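Brollthorpe zone defense, what do we do at the top? 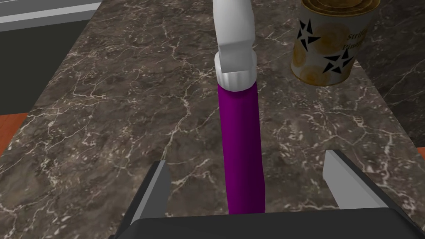 Macarena Figueroa

Hello all. I coach the under-16 girls in Tarkidby, my second season. Please excuse my English, I will try to be exact.

In our last game against Brollthorpe they played a 2-3 zone from the first minute and we scored 40 points in total, our lowest number. My point guard brought the ball up well, but then we passed around the outside until the shot clock was almost finished. We took many long threes and made very few. We meet them again in September and I want to prepare something simple. I have two players who can shoot from the corner and one tall girl, Painemal, who passes better than she finishes. Where would you put her?

drivebaseline
High post, at the free throw line. If she can catch and turn, the middle defender has to step up and the baseline is open behind her. Run your other forward along the baseline, short corner to short corner. You don't need a play, you need her to catch it there four or five times a quarter.

Old_Grendard_Fan
I was at that game. I don't agree the zone was the problem. Tarkidby walked the ball up every single time. You can't attack a zone that is already standing there waiting for you. Rebound, outlet, go. Brollthorpe's two big girls are slow getting back.

drivebaseline
Running is fine until they score, and they scored plenty. You still need something for the half court.

Old_Grendard_Fan
You can run after a made basket too. Grendard did it to them all last winter.

Macarena Figueroa
Thank you both. About running: we have only eight players and two of them are new, so in the fourth quarter we are very tired. I prefer to run in the first half and then choose the moments.

About the high post, I tried this in one practice. Painemal catches the ball but she looks first at the guard who gave it to her, and she gives it back. How do you teach her to look down first?

setshot_270
Three on two drill. Passer on the wing, her at the line, a cutter on the baseline, two defenders inside. The return pass is not allowed. They hate it for ten minutes and then they start to see it.

pipo_bench
Also let her shoot it from there sometimes. If she never shoots, the middle defender stays home and the whole idea is dead by halftime.

Old_Grendard_Fan
On that one I agree. And offensive rebounds, please. In a zone nobody has a clear box-out and your girls were all standing outside watching.

Macarena Figueroa
Yes, that is true, I saw it also in my notes. I will do the drill with no return pass this week and write here how it goes. One more question for setshot_270: do you let the defenders steal from the first repetition, or only stand with hands up?

setshot_270
Hands up for the first few, then live.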